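Thread on where the handheld gripper build stands. We've been at it in the shared workshop in Lorton since June, and I've been promising to write this up for a while.

1/ Short version for anyone new. It's a gripper you hold in your hand, with two fingers, a camera looking down over them, and markers on the fingers so software can work out how far open they are. You do a chore with it, record, and use the recordings to teach an arm later.

2/ I'm not designing from scratch. The general layout is well known by now and there are good public write-ups. What I wanted was a version I could build and repair with the tools we have in the shop, which is a printer, a drill press, a decent vise and a lot of drawers of mixed screws.

3/ Budget for the pair was $550. That covers two of everything except the cameras, which I already had. I went over a little on filament because I printed the fingertips too many times. More on that further down.

4/ The slide rails were the first real problem. The first set had play in them even when new. With the fingers closed you could rock one side with your thumb and watch the tip move. I tried shimming with tape. It worked for one evening.

5/ I ended up ordering rails from Visser. They cost more and they took 12 days to come, but they run straight and there's no rocking. If you're building one of these, spend the money there and save it on the handle.

6/ The handle is version four. Versions one and two were too thin and my hand cramped. Version three was fine for me and too fat for Pornthip Kaewmanee, who does at least half the recording. Version four is an oval with a flat on the thumb side. We both get along with it.

7/ The trigger linkage is still the part I like least. It's a cable over a small pulley, and the cable stretches. I retension it every few sessions with a hex key through a hole in the side. I'd like to go to a solid link, but it needs more room than the handle has.

8/ Fingertips. I printed them in hard plastic first and everything slid out. Then I went soft all the way through and they folded over when you squeezed. The ones on it now are a flexible filament, solid at the base and thin toward the end. Infill made more difference than the brand of filament. 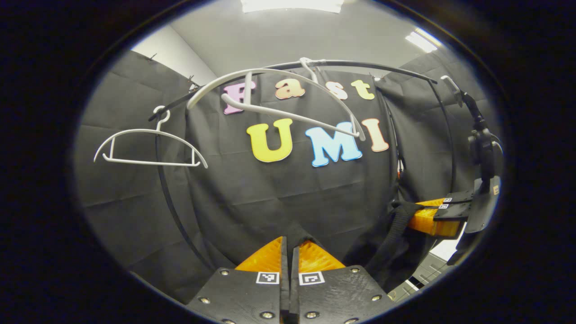
9/ Clothes are the job I picked to test with, mostly hanging things up. A shirt is floppy, a hanger is thin and slippery, and a rail is at an awkward height, so you find out fast what the gripper can't do. The white plastic hangers are the cheap kind with small notches at the shoulders. They swing on the rail. When one is tilted like the one in the middle there, the long edge is at a slope and you have to roll your wrist to get the tips square to it before you close.

10/ The hook is easier to grab than the shoulder. I went into this thinking it would be the other way around. The hook is round wire-sized plastic and the soft tips wrap it a bit. The shoulder is flat, and if you come in even slightly crooked it turns in the tips.

11/ On the markers. They go at the top of each finger plate and they need a white border all the way around. I trimmed the border off my first set to make them fit and detection got bad right away. I reprinted them smaller with the border left on and it came back.

12/ Print them on matte paper. I used glossy sticker sheet the first time and the shop lights washed them out every time I tipped the gripper up. Matte sheet, cut with a sharp blade and a steel ruler, pressed down with the back of a spoon.

13/ The finger plates are held on with plain screws. I know people use adhesive or clips to save weight. I take mine apart so often that I want screws. Put a drop of the weak thread locker on them, the kind you can undo by hand. I lost one inside a sweater sleeve before I started doing that.

14/ Dark cloth behind the work area helped the recordings. Before that there was shelving back there and the tracking would sometimes latch onto it and then jump when somebody moved a box. We ironed it once. The creases came back and they don't seem to hurt anything.

15/ Software. I'm running the recordings through a set of scripts I call Norkuleo, which is just the name of the folder they started in. It syncs the video, reads the markers, throws out any stretch where one marker is missing too long, and writes the rest out in clips.

16/ The throwing-out part needed tuning. At first it was dropping up to half of every session, nearly all of it from moments when a sleeve covered a marker. Now it fills in short gaps from the frames on both sides and only drops the long ones. I check a handful of clips by eye each time.

17/ Things that are still bad, in no order: the cable, as above. The mount for the camera flexes if you bump it, and then you have to recalibrate. The whole thing gets heavy after 2 hours. Left-handed use is possible but the tension hole ends up under your palm.

18/ Somebody asked about buttons. No, it can't do buttons. It can hold the edge of a placket while the other gripper does something, but pushing a button through a hole is well past it. Zippers work if the pull is big.

19/ Somebody else asked about the arm. It's a secondhand Senduvine and it lives on the bench by the sink. It has the same fingertips on it as the handheld. So far I've only run it on picking a hanger up off a table. It gets the hanger more often when the hook is pointing at it. I haven't put it near the rail yet.

20/ Next is the stiffer camera mount. I have one drawn with a rib down the back and it should be on the printer tonight. After that I'll try the solid link again, with the pivot moved forward of the handle.

21/ Files: I'll post the handle and the fingertips once I've cleaned up the dimensions. The rail bracket only fits the rails I bought, so check yours with calipers before you print it. Questions are fine in the replies, I usually get to them after dinner.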